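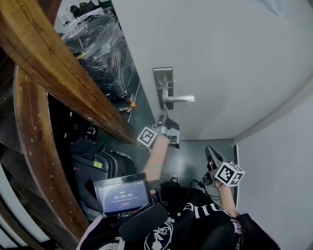
Porte blanche, poignée à levier argentée sur plaque, petite serrure juste au-dessus.

Temps de lecture : 4 min

Vos questions sur les portes intérieures qui frottent, grincent ou ferment mal

Depuis que j'ai raconté la rénovation de notre maison de Brestodmont, je reçois toujours les mêmes messages, et presque tous parlent de portes. Pas de la cuisine, qui m'a pourtant coûté deux hivers, non, de portes ! J'ai donc regroupé mes réponses ici. Je ne suis pas menuisière, j'ai juste beaucoup démonté et beaucoup remonté.

Ma poignée retombe et ne revient plus à l'horizontale, il faut tout changer ?

Non, surtout pas tout de suite. Chez moi c'était le ressort de rappel, et selon les modèles il se trouve dans la serrure ou derrière la plaque. Dévissez d'abord la plaque et manœuvrez le carré à la main : s'il revient bien tout seul, la serrure va bien et c'est la poignée qui fatigue. J'en ai changé 4 comme ça à l'étage, les autres sont reparties avec un coup de nettoyage.

Quelle dimension mesurer avant d'acheter une nouvelle poignée ?

L'entraxe, toujours l'entraxe ! C'est la distance entre le centre du carré et le centre du trou de clé. J'ai commandé une première fois à l'œil, sur une photo, et j'ai renvoyé le colis. Prenez aussi la section du carré (7 mm le plus souvent en France) et l'épaisseur de la porte, surtout si elle est ancienne. Si l'ancienne plaque a laissé une marque dans la peinture, choisissez la nouvelle un peu plus grande, ça évite une séance de rebouchage.

Ma porte frotte en bas seulement l'hiver. Je rabote ?

Attendez. Une porte en bois bouge avec l'humidité, et celle que vous rabotez en janvier peut laisser passer un vrai courant d'air en août. Je commence par resserrer les vis des paumelles, puis je glisse une bague dessous si la porte est simplement descendue. Drita Kelmendi, qui m'a appris à peu près tout ce que je sais faire avec un rabot, passe du papier carbone sous la porte pour trouver l'endroit exact du frottement. Ça marche très bien et on en trouve encore en papeterie.

Quel produit pour les gonds qui grincent ?

Graisse blanche au lithium pour moi. J'ai longtemps mis de l'huile de cuisine, je l'avoue, et ça colle, ça noircit, ça sent. Soulevez la porte, essuyez l'axe, mettez une noisette de graisse, reposez. À deux c'est plus confortable, une porte pleine pèse son poids.

Et dans la serrure, la même graisse ?

Ah non ! Dans le cylindre, je mets du graphite en poudre et rien d'autre. La graisse attrape la poussière et la clé finit par accrocher. Pour le pêne, un petit peu de paraffine frottée dessus (un bout de bougie fait l'affaire) et la porte claque beaucoup moins.

La porte ne reste pas fermée, elle se rouvre toute seule.

Regardez la gâche, la pièce métallique fixée sur le cadre. Souvent le pêne tape un millimètre trop haut ou trop bas. Mettez du rouge à lèvres sur le pêne, fermez, rouvrez, et vous verrez où il touche. Un coup de lime suffit si l'écart est petit. Sinon il faut déplacer la gâche et reboucher les anciens trous, comptez une petite heure avec le séchage de la pâte à bois.

Peut-on repeindre une porte sans la dégonder ?

On peut, je l'ai fait trois fois et je le regrette trois fois. À plat sur des tréteaux, ça coule moins et les chants sont bien plus faciles. Si vraiment vous ne pouvez pas, protégez le sol, démontez au moins la poignée et calez la porte ouverte. Poncez au grain fin entre les couches. Mon voisin Heriberto Montoya ne ponce jamais et ses portes sont très belles, je n'ai pas d'explication.

Combien coûte tout ça ?

Pour le petit entretien, j'ai dépensé 28 euros en tout : graisse, graphite, bagues et pâte à bois, et il m'en reste la moitié. Pour les poignées, on trouve de tout. Je conseille d'en essayer une en magasin, de l'abaisser plusieurs fois, de sentir si elle a du jeu. En dessous de 20 euros la paire, j'ai eu du bon et du franchement mauvais.

Vous répondez aux questions par message ?

Oui, plutôt le soir, et pas toujours vite. Joignez une photo de la tranche de la porte, côté serrure, avec un mètre posé à côté. Pour les portes blindées et les serrures multipoints, par contre, je passe mon tour : appelez un serrurier et demandez le devis avant qu'il ouvre sa caisse.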